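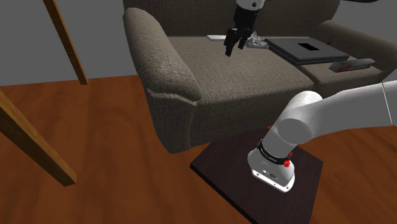

## Unit 2: Setting up the sofa cell

The Clasano cell in the simulator has one arm on a square platform, placed close to the front of the sofa. Work through the setup in this order before you run any pick.

1. Load the scene file and let it settle for 31 steps. Objects start slightly above the cushion and need to drop.
2. Check the base. It must sit flat on the platform, and the platform must not overlap the front of the sofa.
3. Move the arm to the ready pose, with the gripper over the seat and the fingers pointing down.
4. Open and close the gripper once with nothing between the fingers. Log both finger positions.
5. Lower the gripper over the small gray object and stop before contact. Save this as `pre_grasp`.

### Reach and clearance

The laptop and the dark gray box lie to the right of the gray object. Plan the wrist path above both of them. The flat white item on the left is thin, and the collision mesh for it is easy to miss – turn on the mesh overlay when you check that side.

### Maintenance between runs

- Reset the joint offsets after 147 picks.
- Clear the contact log at 3,000 lines. The simulator slows down past that.
- If the fingers drift apart in the log, reload the gripper model before you touch the gains.

For the lab, hand in your saved poses and one page on any step you had to repeat. Read the Petrauskas notes on joint offsets first.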